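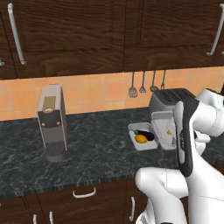

深色木纹吊柜门与橙桃色方形瓷砖墙面

Porside 电动理发修剪器 621 型

产品概述
621 型为充电式手持修剪器，适用于头发两侧、后颈及鬓角的日常修整，也可用于胡须轮廓修边。机身由 Bositz 负责结构设计，刀头组件由 Sydorenko 供应。本页内容适用于现行版本，旧版刀头与本机卡口不通用。

刀头
固定刀与活动刀均为不锈钢，齿尖做圆角处理。两刀片的刃口间距出厂时已校准，活动刀刃口略低于固定刀刃口。拆洗后如需重新安装，应保持两刃口平行，活动刀不得超出固定刀，否则易刮伤皮肤。零间隙设置仅供有经验的理发师使用。

限位梳
随机附两把限位梳，长度分别为 16 毫米和 20 毫米。标称长度指梳底贴合头皮、逆毛流推进时的留发长度；顺毛流推进时，实际留发会偏长。卷发建议先用宽齿梳梳通，再由长梳换至短梳，每次更换前关闭电源。

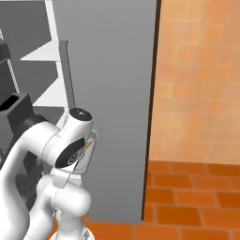 限位梳从刀头前端扣入，后端卡扣到位时有轻微声响。未扣紧时推进，梳体可能后倾，造成局部过短。24 毫米限位梳为选购件，订货时需注明卡口为新版。

电源与充电
内置锂离子电池，USB-C 接口，适配器需另购。首次使用前应充满。指示灯闪烁为充电中，常亮为已充满。长期存放时保留约一半电量，避免高温环境。充电过程中不可开机。

清洁与润滑
机身不防水，仅刀头可拆下冲洗。冲洗后须完全晾干再装回。每次使用后用毛刷清除碎发，并在刀齿两端及中部各滴一滴刀头油，空转片刻，擦去多余油液。不可用食用油或护发精油代替，此类油脂会使碎发结块，增加电机负荷。 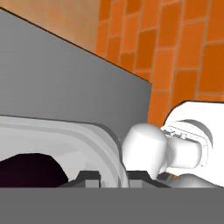

浅灰色盆状物，一角呈圆弧形

使用注意
头发应干燥、无造型产品残留。皮肤有破损、湿疹或炎症的部位不宜使用。多人共用时，每次使用后应对刀头进行消毒，消毒液不得流入机身。刀头出现夹发、发热明显或异响时，先清洁并上油；仍未改善的，更换刀头组件。

包装内容
主机、限位梳两把、毛刷、刀头油、USB-C 充电线、刀头护盖、说明书。收纳袋不随机附送，可选配 Arnau 软质收纳袋。

保修说明
保修范围包括电机、电池及开关，不包括刀片正常磨损、跌落损坏和进水损坏。自行调整刃口间距不影响电机保修，但刀头组件不再予以免费更换。送修时请附购买凭证，并取下限位梳。

技术文档：Lesia Levchenko
修订：二月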